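10月に入ったので、授業の課題の進捗をここにまとめておく。学部3年のロボット演習、テーマは「布製品の把持と分類」。班は4人。自分の担当は把持点の推定と手首カメラまわりの処理。

班の構成。Ivana Medinaがアームの軌道生成、Ulises Valdebenitoがグリッパの機構と制御、Josefina Domínguezがデータ管理と評価。指導はMüzeyyen Bilgin先生。班の内部名はVillalba。リポジトリ名も同じにしてある。

課題の仕様は短い。床に置かれた衣類や布製品を1点ずつ把持し、指定の箱に移す。制限時間は600秒。落下は減点、複数同時把持も減点。物干しに掛かったものに触れると、その回は失格扱い。最後の条項が地味に重い。

前期は机上でやっていた。背景が均一な板だったので、色の閾値と輪郭抽出だけで大半は片付いた。後期から床に降ろして、周囲に家具と掛かった衣類を置く条件に変わり、前期のコードはほぼ使えなくなった。残ったのはログ出力と通信部分くらい。

学習データは現時点で2184枚。全部手首カメラで取得。アノテーションは「対象の輪郭」「把持候補点」「触ってはいけない領域」の三種類。三番目は後から追加したので、古い分は付け直しになった。Josefinaがツール側にショートカットを入れてくれて作業速度はかなり改善した。

アノテーションの規則で揉めたのは裏地の扱い。表地と裏地で色も質感も違う場合、別物としてラベルを付けるか、同一物体として囲むか。最初は人によってばらばらで、検証用データの数字が信用できなかった。結論は「つながっていると判断できるなら同一、判断できないなら保留ラベル」。保留は学習から外す。
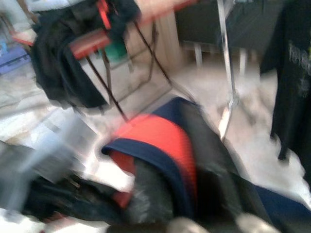
ブレの話。手首カメラは手先と一緒に動くので、アームの角速度がそのまま画像に乗る。静止してから撮れば解決するが、毎回止めると600秒に収まらない。動きながら推定する前提で組むと、こういうフレームが普通に入力される。中央の赤橙のパネルと紺の縁は色の差が大きく、これだけ流れていても領域としては分けられる。問題は細い構造で、奥の金属ポールと暗い色の脚かコードの類は輪郭が二重になり、エッジベースの手法だと本数を間違える。左下の黒い布も、表面の赤や淡褐色の細かい点を別物体として拾う可能性がある。

対策その1。露光時間を短縮してゲインを上げる。ブレは減るがノイズが増え、黒い布の内部がほぼ潰れる。黒い衣類は折り目の陰影しか手がかりがないので、これは痛い。室内照明を足す案は、本番会場の照明が選べないため却下。

対策その2。フレームごとに鮮鋭度を計算し、低いものは把持点推定に使わない。ラプラシアンの分散で足切りするだけの素朴な実装。閾値は50にした。根拠は検証データで掃引した結果で、理論的な裏付けはない。無地の布が画面の大半を占めると静止していても値が低く出るので、関節角速度との併用にしてある。

対策その3。学習側に方向性のあるブレを合成で入れる。カーネルの向きは実際の関節速度のログから作った。等方的なガウスぼかしでは効果が薄かった。斜め方向の流れに対してだけ輪郭の誤差が目に見えて下がったので、分布を実機に合わせるのは意味があるらしい。

現状は2と3の併用。鮮鋭度の低いフレームは「触ってはいけない領域」の粗い更新にだけ使い、把持点は鮮明なフレームで確定する。粗い更新でも、床と掛かった衣類の区別くらいは付くことが多い。

グリッパ側の自己遮蔽も処理が必要。指先が画面下端に入るのは設計どおりなので固定マスクで除外している。厄介なのはブレたときで、近いものほど大きく流れ、半透明の帯のようになって対象に重なる。固定マスクでは足りない。関節速度に応じてマスクを膨張させる処理を入れたところ、グリッパを布として検出する誤りは減った。

ただしマスクを広げすぎると、把持直前に一番見たい部分が隠れる。膨張量には上限を設けた。上限値はUlisesと二人で実機を見ながら決めた。再現性のある決め方ではないので、報告書では課題として書く予定。

機構側のメモ。指先は丸い形状で、薄い布をつまむには向いていない。厚みのあるもの、縁が立っているものは問題なく取れる。床に張り付いた平らな布は、一度指で寄せて皺を作ってから挟む二段階の動作にした。寄せる距離が長いと隣の布まで巻き込むため、現在の設定は短め。

把持点の優先順位は、縁、次に折り目、最後に膨らんだ面の中央。メッシュ状の生地は面の中央をつまむと滑りやすく、成績が悪かった。縁が厚手の別布になっている品は、縁を狙うだけで成功率が変わる。

ソフトの構成も書いておく。推論は外部PC、アームとの通信は有線。推定器の名前がIsten、軌道側がHindov。命名はIvanaで、由来は聞いたが説明が長かったので省略。両者の間は単純なメッセージキューで、遅延は計測済み。今のところ律速ではない。

遅延より時刻のずれの方が問題だった。画像のタイムスタンプが取得時ではなく受信時になっていて、把持点が一定方向に偏る。原因の特定に二週間かかった。アームの移動方向を逆にすると偏りも逆になることにMilagros Montesさん(TA)が気付いて、そこから先は早かった。

中間発表でBilgin先生から出た質問。「対象が複数の布の上に重なっているとき、一番上をどう判定しているか」。回答は、輪郭が途切れていない領域を優先、という弱い規則のみ。深度センサを使えばよいのではという指摘も当然出たが、今年の規定では手首のRGBカメラ1台に限定されている。

同じ課題をやっている隣の班、Clediaは毎回静止して撮る方式を選んだ。推定の精度はうちより高い。代わりに時間が足りず、最後の数点を残すことが多い。どちらが有利かは本番の品数次第で、品数は当日まで非公開。

次の作業。保留ラベルの再確認、鮮鋭度閾値の布の種類別の調整、掛かった衣類の裾付近での進入角度の制限。三つ目はHindov側の変更なのでIvanaと相談。裾は風で揺れるため、空調の吹き出し位置も確認する。

連続試行は来週から。1セット最大50回の予定で、失敗した回は全部ログと画像を残す。集計の形式はJosefinaが作成中。結果が出たらこのスレッドに続ける。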